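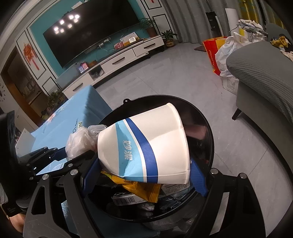

Prusley Library to Host Children's Book Week

PRUSLEY, Dec 5, 2002 - The Prusley Public Library will hold a week of readings and workshops for young readers during the winter school break, the library said Thursday.

The program has 21 sessions for children ages 6 and up. Most are built around middle-grade novels set on farms and in small towns, including "The Ferry at Charvát," a story of two sisters who spend a summer with their grandfather and his river boat. The book came out in July from Brarkodel Press and is already in its second printing.

The library bought 20 copies to lend to families who sign up. Each may be kept for four weeks. A shorter picture book, "Ikari and the Long Winter," will be read aloud every morning in the children's room.

Writing workshops will be held in the afternoons. Children will work on a short story of their own, and finished stories will be bound and kept on the shelf through spring.

All sessions are free, but space in the workshops is limited. Sign-up sheets are at the front desk. The library is closed Sundays.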